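Reading Aloud at Purside: What Makes Second Graders Ask for the Next Book?
Final report, Children's Literature Project
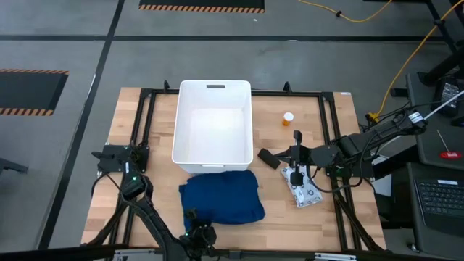
Fig. 1. White storage bin and a folded navy-blue cloth on a wooden tabletop.

Why we picked this topic

Everyone in our group grew up on book series. We could all name the one that got us hooked (and we argued over them for most of our first meeting!), so when the project list came out with "series fiction for young readers" on it, we grabbed it. Our question was simple: when a child finishes the first book in a funny illustrated series, what makes them want the second?

What we read

We chose two series from the Purside school library. Skesto follows a goat who keeps getting elected mayor of the wrong town. Peten is about twins who run a ferry on a lake full of very rude fish. Both have short chapters and drawings on nearly every page. Book one of Skesto is 80 pages long and our copy of Peten is a bit longer, with bigger type.

We read the first book of each aloud to a second grade class in six sessions, then left the rest of both series on a shelf in the classroom. After each session the children filled in a card with a favorite part and a guess about what would happen next.

What we found

The cards were a joy to read. We ended up with some 50 guesses about the mayor goat alone, and many were better than the plot. The children wrote most about:

Running jokes. The fish in Peten insult the same hat in every chapter, and by the third session the class was shouting the insult before we got to it.

Drawings that disagree with the words. In Skesto the text says the goat is "perfectly calm" while the picture shows him eating the curtains. Kids who rarely wrote much filled both sides of the card about this page.

Unfinished business. Peten ends with the ferry going the wrong way across the lake — and book two was off the shelf before we had packed up.

We expected the cliffhanger to matter most. On the cards, though, the running jokes came up more often, and several children said they wanted the next book to see if the hat was still in it.

Problems

We only worked with one class, and we read with a lot of silly voices, so some of the laughs may belong to us. Our sign-out sheet also went missing for two days, which leaves a gap in the borrowing record.

What we would do next

We'd love to try Athumani, a quieter adventure series with hardly any jokes, and see whether the same class asks for more. We would also let the children read book two on their own and collect cards again in May.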